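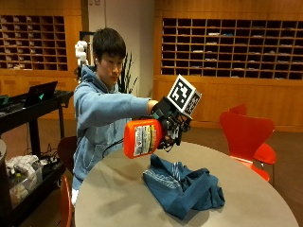

Glove demos vs. teleop for pouring: our numbers

Posted by starkham_sam

We finished the comparison on 6th July and I promised this board I'd post it even if it made me look silly. It makes me look a bit silly.

Setup: one person wears the sensor glove with the marker cube on top and does the pouring motion with a bottle over a cloth. We retarget the hand motion to the arm and train on that. 339 glove demos, against 84 teleop demos of the same task. Same policy, same training budget.

Success on held-out cloth positions: glove 84 percent, teleop 34 percent. A demo counts if the bottle ends up tilted over the cloth and stays in the hand. I had bet Elmarie Masilela lunch that teleop would win.

gripe_force wrote:
So you gave one side four times the data and it did better. Call the journals.

starkham_sam wrote:
Fair, but the hours were matched. Teleop is slow. That's sort of the whole pitch for the glove.

gripe_force wrote:
Then put "per hour of operator time" in the title. "Glove vs. teleop" reads like you matched the demos. Did you run glove on a random 84?

starkham_sam wrote:
No. Running it now, and I'd like it noted that I'm doing so without sulking.

s_namboodiri wrote:
Satish from the Dankwa group. My worry is the cube. When you roll the wrist for a pour, the camera loses one marked face and picks up the next, and in our logs the pose hops right at the switch. Our policy learned the hop. It pours with a little flourish, like a waiter who wants a tip.

starkham_sam wrote:
We smooth the pose over the switch, but I never checked what that does to fast tilts. Do you drop those frames?

s_namboodiri wrote:
We drop the whole demo if the hop is big. Costs us a lot of demos. Elmarie's old Brastent filter keeps more of them, but I don't trust it near the end of a tilt.

e_masilela wrote:
The filter is fine. You set the window too wide, Satish. We had this talk in August.

s_namboodiri wrote:
We had half of it. You left for the bus.

starkham_sam wrote:
Subset is done, 2 seeds. Glove on 84 demos: 34 percent, same as teleop. So demo for demo it's a tie, and the gap comes from volume. Title edit coming.

gripe_force wrote:
2 seeds is a coin toss with a GPU bill. But thanks for running it.

e_masilela wrote:
Still counts for the bet. I'd like the noodle place.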